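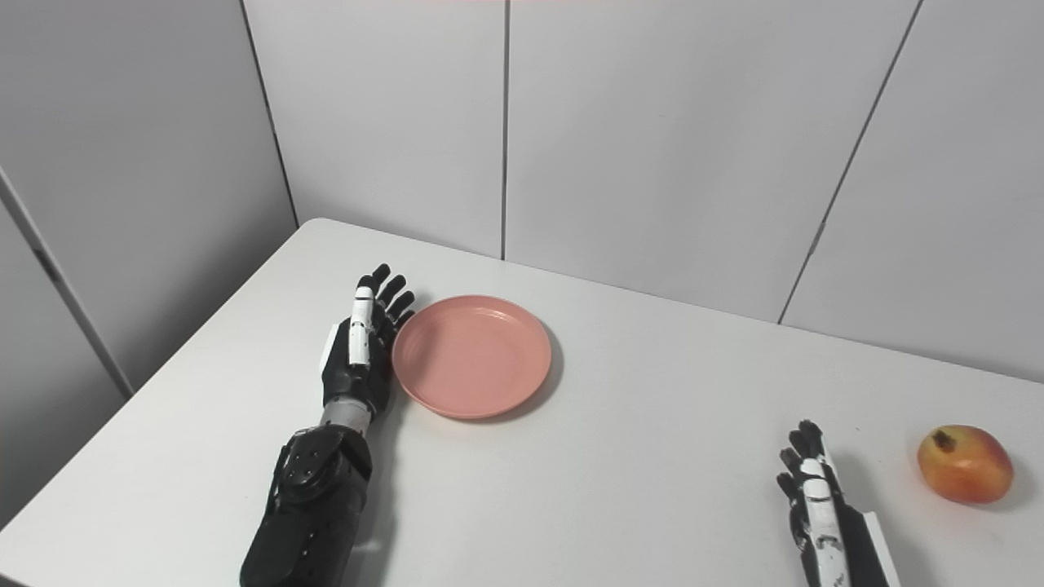
Ice hockey clubs

The Clendley Renero are an amateur ice hockey club based in Clendley. They play in the second tier of the regional league and have spent most of their history there, apart from one season in the first tier which supporters still bring up at weddings.

History

The club was founded by Samran Khamphan, who had bought a used ice resurfacer at auction and felt it ought to have something to do. Early home games were played at the Prasertsri rink, where a support pillar stood close enough to the boards to be credited with several assists. The pillar was removed in a later renovation. Home scoring fell the following winter.

Under coach Wiroj Thammasiri the Renero won 27 games in a single season and were promoted. They won two the year after and were relegated, with Thammasiri describing the campaign as "instructive."

Colours and name

The team wears dark green and white. The origin of the name is disputed. Khamphan maintained that it was a family word for stubbornness, while his brother-in-law remembered it as the label on a box of skate laces.
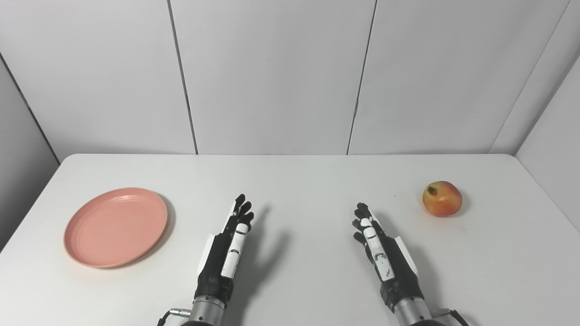
Round plate and pomegranate on a white table.

Notable players

Defenceman Sombat Ongart holds the club record for penalty minutes, a good share of them earned from the bench. Goaltender Lamduan Srithong recorded six shutouts in her first season and is the only player to have had her number, 7, retired. It was brought back into use when the club ran short of sweaters.

Rivalry

The Renero meet Ididance every winter for a trophy made from a dented kettle. The fixture is known locally as the Boil. Ididance have won it more often, a fact missing from the Renero's own program notes.

Current staff

Pichit Ratanaporn was named head coach on 7 Aug 2018, replacing Thammasiri, who stayed on to drive the bus.

See also
Clendley
Prasertsri rink
List of retired numbers later reissued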